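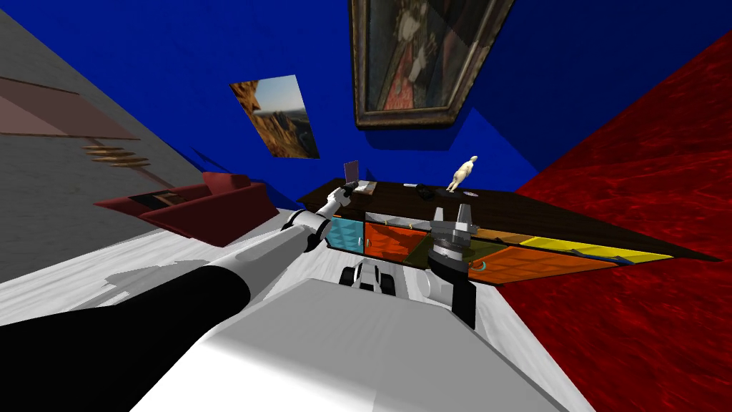 Los dos brazos junto al mueble de cajones de colores, en el salón simulado.

Informe de avance para Tekusby, segundo tramo de la ayuda
Jueves, 7 de noviembre de 2024

¡Hola a todo el equipo de Tekusby! Me pedisteis que este informe fuera más corto que el de marzo y que lo pudiera leer alguien que no programa, así que lo voy a intentar (ya sabéis que me enrollo). La parte económica va en la hoja aparte, como siempre. Yo os cuento cómo va la recogida de demostraciones para Maihi, qué nos ha costado más de la cuenta y qué os pido para el siguiente tramo.

Lo primero, el número que todos queréis ver: tenemos 3724 demostraciones guardadas, todas en simulación y todas del robot de dos brazos. Son demostraciones enteras, desde que el operador toma el mando hasta que marca el final. Las interrumpidas van a otra carpeta y no las cuento, aunque alguna vez me ha dado pena, porque las hay muy buenas hasta el último segundo.

El grueso se ha grabado en Brillitholm, que para quien no lo recuerde es nuestra colección de salones virtuales. Hay 51 salones distintos y en cada uno cambiamos muebles, suelos, paredes y cuadros. Los colores son chillones a propósito. En marzo casi todo era blanco y beis y Maihi aprendió a buscar «lo oscuro» en lugar de buscar el mueble, y fue un disgusto bastante gordo. Ahora hay paredes azules, paredes rojas, cajones naranjas y amarillos, y bueno, bonito no es, pero el modelo ya no se agarra a esa pista.

Las tareas siguen siendo las que acordamos: acercarse a un objeto que está sobre un mueble, cogerlo, pasarlo de una mano a la otra y dejarlo en otro sitio. También hay un grupo de tareas de abrir y cerrar cajones, que va más retrasado y del que hablo luego. Cada demostración lleva una frase escrita por la persona que la ha hecho, en castellano normal, como se lo pedirías a alguien de tu casa. Al principio dábamos una lista de frases hechas y todo sonaba igual, así que la quitamos y la variedad ha mejorado muchísimo. Tenemos hasta «acércame el muñeco ese», que a mí me encanta.

Las vistas de cámara

Grabamos a la vez la vista desde el cuerpo del robot y la de las pinzas. La del cuerpo sirve para saber dónde está todo, y la de la pinza es la que manda en los últimos centímetros, cuando el propio brazo suele tapar lo que quieres coger. Con las dos sincronizadas se entrena bastante mejor que con una sola, y eso lo hemos comprobado con dos entrenamientos idénticos salvo por ese detalle.

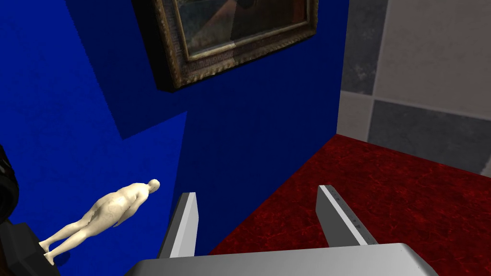
Pinza abierta en primer plano. La estatuilla, con su peana negra, queda a la izquierda.

La estatuilla nos ha dado mucho trabajo. Tiene las piernas finas y la cabeza redonda, y los operadores nuevos tienden a ir a por la cabeza, que es lo más a mano y también lo que peor se sujeta. Ahora pedimos la mitad de las demostraciones por la cintura y la otra mitad por donde cada cual quiera, y guardamos en la etiqueta por dónde se ha cogido. No borramos los agarres feos si terminan bien: queremos que Maihi los vea también.

El problema serio del tramo fue con Putum, el simulador. En septiembre actualizamos la versión y el contacto entre los dedos y los objetos pequeños dejó de comportarse igual, los objetos resbalaban de una manera rarísima y tardamos demasiado en darnos cuenta. Al revisar encontramos 167 demostraciones afectadas, las retiramos todas y las hemos repetido ya con la física arreglada. El total que os doy arriba no las incluye. Fue un fallo nuestro por actualizar a mitad de campaña, y desde entonces la versión se queda fija hasta que se cierra cada lote. Aburrido pero eficaz.

También cambiamos la forma de revisar. Antes miraba yo los vídeos por la tarde, uno detrás de otro, y os aseguro que a partir de cierto momento ya no ves nada. Ahora cada lote pasa por un filtro automático (pinza que atraviesa un mueble, objeto en el suelo, tramos largos sin movimiento) y solo llega a una persona lo dudoso. Lo que llega se mira entre dos y, si no hay acuerdo, se descarta. Prefiero perder alguna buena.

Cómo va el modelo

Con los datos que teníamos al cierre de octubre, Maihi completa el 76 % de los intentos de coger y dejar en salones que no ha visto durante el entrenamiento. ¡Estoy contentísima con esto! Sé que el objetivo de final de proyecto está por encima y que en simulación todo es más amable, pero la curva sigue subiendo cuando añadimos datos y todavía no le vemos el techo.

Lo que peor lleva son los objetos planos. Un disco pequeño tumbado encima de un mueble es casi imposible de coger con dos dedos si no lo arrastras antes hasta el borde, y a muchos operadores tampoco les sale a la primera. Hemos empezado a grabar esa maniobra por separado, con calma, como una tarea propia. Los cuadros de las paredes, en cambio, que me preocupaban porque distraían al modelo, ya no parecen molestarle.

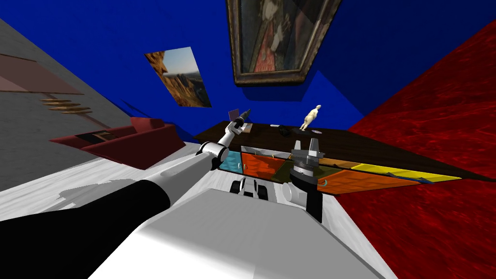 El mismo salón desde el cuerpo del robot, con el sofá rojo oscuro a la izquierda y la pinza izquierda por encima del mueble.

Este salón se ha convertido un poco en nuestro banco de pruebas. El mueble es largo, tiene cosas pequeñas repartidas por arriba y obliga a decidir con qué brazo conviene ir a cada una. Esa decisión nos interesa mucho y hasta ahora apenas la teníamos representada: casi todos nuestros operadores son diestros y se nota un montón, usan el brazo derecho hasta cuando les pilla lejísimos. Desde octubre sorteamos el brazo de inicio en una parte de las sesiones. Hubo protestas, claro, pero la proporción ya está mucho más equilibrada.

Lo de los cajones va con retraso y prefiero decirlo tal cual. Los tiradores son pequeños, la pinza se engancha de lado y cada demostración lleva el triple de tiempo que una de coger y dejar. Hemos probado a mover el robot un poco más atrás antes de empezar y mejora, aunque todavía no tengo datos suficientes como para prometeros una fecha.

Para el siguiente tramo mi plan es seguir con los objetos planos, meterle horas a los cajones y reservar unos cuantos salones de Brillitholm que no toque nadie hasta la evaluación final. Y una petición: me gustaría pasar a horas de operador parte de lo que teníamos apartado para cálculo. Vamos sobrados de máquinas y justos de manos, y el cambio no altera el total. La propuesta está en la segunda pestaña de la hoja de gastos. Si os parece bien, me basta con un correo de confirmación para empezar a organizar los turnos.

Os dejo en la carpeta compartida una muestra de vídeos de cada tarea, con sus frases. Mirad los de pasar el objeto de una mano a otra, que son los que más han cambiado desde marzo.

Un abrazo y seguimos hablando,
la responsable de recogida de datos de Maihi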